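4.2 The open day at Walau

We attended the Walau open day on Saturday, August 10, 2019, having read the Jistedix announcement in February. The announcement spoke of 3,000 recorded episodes and a policy that would "generalize to any kitchen." What visitors got was a table with a mug and a black box-shaped object on it, and a person working with a gripper in each hand.
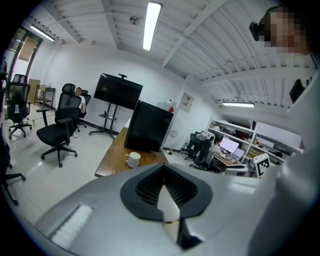

Our interest was in what a visitor could check. We asked for the log of failed episodes and were told that 141 had been discarded before training. The criteria for discarding them were not written down - at least not anywhere we were shown. Figure 3 gives the view from above the table, with the mug and spoon in front of the fridge.

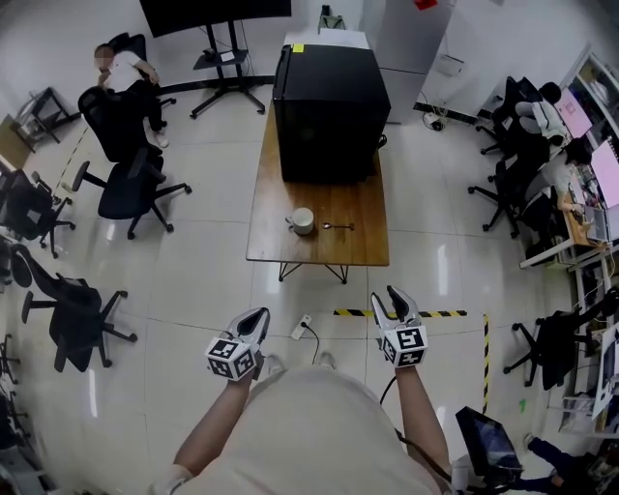 Figure 3. Table setup at the open day.

Ilango Sundaram objected in the discussion that an open day is no place for an audit, and that the Gowda group had shown less and been criticized less. We accept the second point. The first would be easier to accept if the announcement had not invited the public to "judge for themselves."

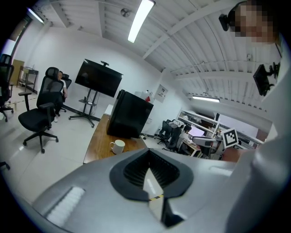 The reported success rate came from 56 trials, all in the same room. Colel used a similar number but moved the table between sessions, and its figures dropped. We would want to see that done at Walau before giving the claim much weight.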